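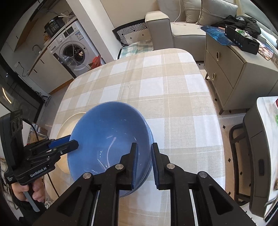 ## July 4, 2026 – glaze shed

Cold start, kiln still at 98 when I got in, so I left the lid shut and did the bucket sieving first. Pearce clear has settled like concrete again! Took me two goes with the drill mixer and it's still lumpy near the bottom (Darcy, if you top it up, please write how much water went in).

Blue tests from the March batch:

- Tile 2 – lovely colour, runs like mad on anything vertical
- Tile 7 – best of the lot, glossy, breaks a bit paler on the edges
- Tile 8 – pinholes everywhere, same as last time

I reckon 7 is the one for the Varnodmont order. Flynn wants it thinner on the foot and I'm happy to try that, but I'm not re-wedging all that clay for him.

Glossy blue looks good next to cream, so I'll keep the plates plain.

Still to do: wash the kiln shelves, ring Dovara about the cobalt, find my good sponge.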